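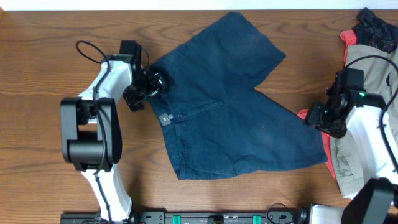 Two-arm garment folding cell, left gripper on the waistband of a pair of denim shorts

The Birley cell is a two-arm tabletop station used to fold small garments. It was set up by Perrine Bouvier and Aiman Pattinasarany at the Najafi workshop, and most of its upkeep is covered by a short routine kept beside the controller.

Layout

Both arms are mounted on one black rail along the front of a wooden table. Two green clips on the rail mark the reference points from which the arm bases are measured. Unfolded clothing is piled at the right end of the table, and the middle is kept clear as the work area. Finished pieces go to the upper left.
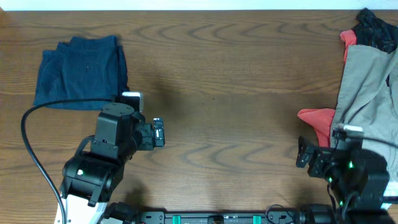 Zeroing is done at the start of each shift. The arms are brought to a rest pose with the grippers apart, and the joint readings are compared with the stored values. A joint that differs by more than 2 encoder counts is zeroed again. If the same joint fails on three shifts in a row, its mounting screws are checked before any further change is made in software.

Cable care

The cables are left with slack in a loop at the wrist, so that the joint can turn through its full range. A loop that is too short pulls on the connector — the most common fault in the first 317 hours of running. Marlina Saragih later lengthened the wrist cables and moved the ties farther down the links.
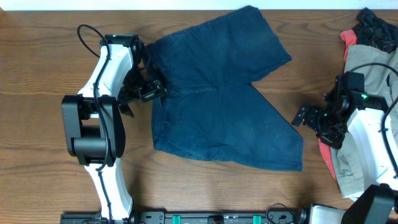
Grip force is set separately for each fabric class. Denim and twill use 86 percent of the rated closing force, applied at the corner of the waistband. Knits are held with less, as the finger pads leave marks in soft cloth. Pads are wiped with a dry cloth every day and replaced in pairs, after which the gripper opening must be set again.

See also: Flikora gripper; Gesarier controller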